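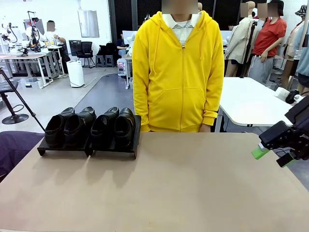 Oct 28, 2019
Shoe trays, second day

Carrying on from Friday. Both trays on the long beige table, side by side at the left end, one pair of black leather shoes to a tray. Toes to the back, heels to the front, so the openings face whoever is standing on the near side. Friday we had them the other way around and Souad didn't like it. She's right that you grab a shoe by the heel, so heels out stays as the default for the write-up.

Trays are the Rundlow ones, order no. 1866. Legs measured with the calliper: 24 mm on the left tray, 26 mm on the right. They are meant to be the same. No rocking that I could feel on either, but the right one is a touch high at all four corners, so I think it's a different batch and not a bad foot. Guido to check the carton labels.

The gap under the tray is enough to get a folded cloth through. Not enough for a hand. If a customer drops a shoehorn behind there they'll be lifting the tray with the shoes in it, and I'd like to know how that goes before we say anything about it. Add to list.

Raised edges: fine for keeping grit in. They do get in the way when you set a pair down with one hand, the sole catches the rim and you end up dropping the second shoe the last bit. Setting down one shoe at a time is quicker for me. Souad does both together with two fingers in the heels and has no trouble, but she has had more practice.

Tried the loafers in three arrangements:

1. Pair tight together, centred. Looks tidy, uppers rub.
2. Pair apart, each against its own side rim. Better for the leather, and the tray looks less crowded.
3. One shoe turned around, heel to toe. Saves width. Looks odd with loafers, might suit boots.

Going with 2.

Before they go back in the box each shoe gets looked at on its side on the bare tabletop. Sole edge, heel block, then the seam over the vamp, then the metal trim. 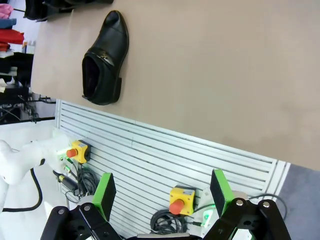 The trim is where the polish collects. Work around it with a dry brush first and keep the cloth for the smooth part of the upper. On Friday I used the Wulterik cream straight from the cloth and spent longer picking it out of the fitting with a toothpick than I did on all the rest. Very little cream is needed. The 200 g tin will last us well past this job.

The black lining inside the heel hides everything, so feel with a finger as well as looking. I found a bit of tissue in one on Friday.

The tabletop has picked up some smudges. They're faint and I don't know what they're from. Haven't tried anything stronger than water on it and don't want to until I've asked what the finish is. For now, put a sheet of brown paper down if the cream is open.

Clothes side: the folded pinks, blues and reds on the shelving are Souad's and she has them in order, please don't take from the middle. Mannequins stay dressed as they are until she has finished her notes. She wants to try the loafers with the beige trench coat and I've said yes once the trays are signed off.

Left to do:
- Guido: carton labels, both trays
- lift test, tray with pair in it
- ask Karamanlidis about the tabletop finish
- heavier footwear, if we can borrow any in a large size
- Fomerum mat cut to fit inside a tray, see if shoes still slide when it's tilted

Note from G.: labels checked, two different cartons. Will ask Rundlow which leg height is the right one.

Last updated by Guido De Luca, 4:35 pm

Recent entries
Shoe trays, first day
Folding boards, comparison of widths
Wulterik cream on black and brown leather
Hat storage, open shelf or hook
Coat hangers, shoulder marks after a week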